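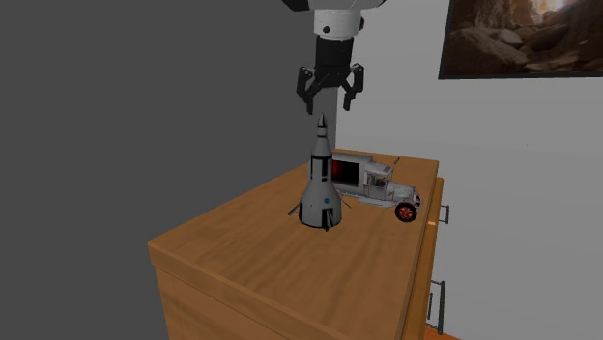

Modholm's simulated arm over a model rocket, with a vintage model truck parked behind it. Courtesy of Grorier.

Home | Products | News | Support | Contact

We use cookies to keep this site working and to see which pages people read. Accept | Manage settings

Grorier Releases Modholm 5 With Fix for Restart Fault, Opens Full Test Record to All Users

FALLORA, October 2018 — Grorier today released Modholm 5, a new version of its simulator for robot arms, and with it a complete account of the fault that led us to pull the previous version in September. The fix is ready, the test record is open to every Modholm user, and we are thrilled with how much stronger the product is for the work that went into it.

The fault could cause a robot arm to plan its downward move using the height of an object that was no longer there. In simulation, that meant fingers passing into the top of a tall object. On a real arm running the same plan, it could mean a collision, and in one case it did. No one was hurt. Anyone still running Modholm 4 with a physical arm should stop and move to the new version before the next run.

What happened

Modholm lets users build a room, place a robot arm in it, and practice picking things up thousands of times before any hardware moves. Many of our users work with household scenes: a dresser, a table, a shelf, with a mix of objects of different shapes. When a run ends, the scene restarts and a new set of objects appears.

In Modholm 4, we made restarts much faster by keeping some of the scene in memory between runs. One of the things kept was the height map, the simple grid the planner reads to learn how far down the arm can safely go. When a restart came in while the arm was still moving, the old height map could survive into the new run. The objects on the surface were new. The heights belonged to the run before.

Most of the time the difference was small enough to hide. A low object following a tall one just made the arm stop early and miss, which looks like any other missed pick. A tall object following a low one was the dangerous order, and it is the one that showed up in a customer's lab.

Avcı, a longtime Modholm customer that tests arms for home use, was sending plans from the simulator straight to a physical arm in its Fallora lab. On one run the arm came down 155 millimeters lower than it should have and drove its open fingers into the test object. The arm's own force limit tripped and it stopped. The gripper needed a new finger and the object was a loss. The operator was outside the marked area, as Avcı's lab rules require, and was never within reach of the arm.

Avcı sent us its logs the same afternoon, and they were wonderful logs — clean, complete, and stamped all the way down to the restart signal. We can't thank the team there enough.

"We had been blaming our own calibration for weeks," said Şükran Karakaya, who leads arm testing at Avcı. "There were misses we couldn't explain, and we kept re-measuring the table. Then the arm hit something and we had a record of exactly which height it thought it was working with. It was the height from the run before. I called Grorier and they were already reading the file while we talked."

How we found the rest

Once we knew what to look for, we replayed 2,082 stored runs from our own test scenes, using the same restart timing Avcı had seen. In 505 of them the planner had read an old height map. That is a far larger share than we would have guessed, and it told us that our normal checks had a serious gap.

The gap is easy to describe now. Our checks scored a run by whether the arm ended up holding the object. A miss was a miss, and nobody asked what the arm had believed about the surface at the moment it started down. The faulty runs were sitting in plain view with ordinary failing scores.

Berkay Dönmez, head of simulation at Grorier, led the replay work and rebuilt the checks from the ground up.

"I love this kind of problem, and I'm also a little embarrassed by it," Dönmez said. "The picture on the screen was right the whole time. You'd see a tall object standing under the gripper, everything drawn exactly where it should be, and the planner was working from something else. So now the planner has to show its work. Before the arm goes down, it compares its heights with the scene, and if they don't match, it won't move. Watching it refuse for the first time was a great moment for the whole team!"

What is new in Modholm 5

The height map is now thrown away and rebuilt at every restart, with no exceptions. This costs some speed. We looked hard at ways to keep the faster restart and decided against all of them for this release.

Every height map carries the number of the run it was made for. A planner that is handed a map from any other run stops and reports an error in plain words, including which object it expected and which one it found.

A restart that arrives while the arm is moving now waits for the arm to come to rest. In Modholm 4 it was accepted right away, and that was where the trouble began.

Plans sent to a physical arm go through a separate check that cannot be turned off from the settings menu. Some users have asked us for a way around it for bench work without hardware, and the answer is to use the simulation-only mode, where no plan leaves the computer at all.

There is also a new set of test scenes built around stepped and pointed objects, the shapes that exposed the fault most clearly. Narrow tops are hard on a planner even when everything is working, and we think users are going to enjoy these scenes a lot. The objects can be swapped from run to run in any order, including the tall-after-low order that caused the collision.

What users should do

Users of Modholm 4 can install the new version from the usual download page. Saved scenes will open without changes. Saved plans will not run on a physical arm until they have been planned again, and the program will say so when it opens them.

Results collected with Modholm 4 may include runs with the wrong heights. A small checking tool comes with the new version; point it at a folder of logs and it will list the runs affected. Logs saved without restart times cannot be checked, and we suggest treating those results with care. Teams that trained software on Modholm 4 data should run the tool before they build any further on it. Modholm 3 and earlier do not keep the height map between runs and are not affected.

The open record includes the replay logs, the code change, our notes from the search (wrong turns and all), and the portion of Avcı's logs that the company agreed to share. We hope other people who build simulators will read it and try the same replay on their own tools. We'd be delighted to compare notes.

"Our arm is back at work and so are we," Karakaya said. "I've asked for the tall-after-low test to be the first thing we run each morning."

Grorier and Avcı will keep testing together through the next release, with a shared log format that both teams can read without conversion. Work on a faster restart has begun again, this time with the new checks in place from the start.

About Grorier

Grorier makes simulation software for people who build, test, and teach robot arms. Its main product, Modholm, is used in labs, workshops, and classrooms. Grorier is based in Fallora.

Questions about the fault, the checking tool, or the open record can be sent to the Modholm support desk through the Support page.

Share this release | 155 shares | 5 comments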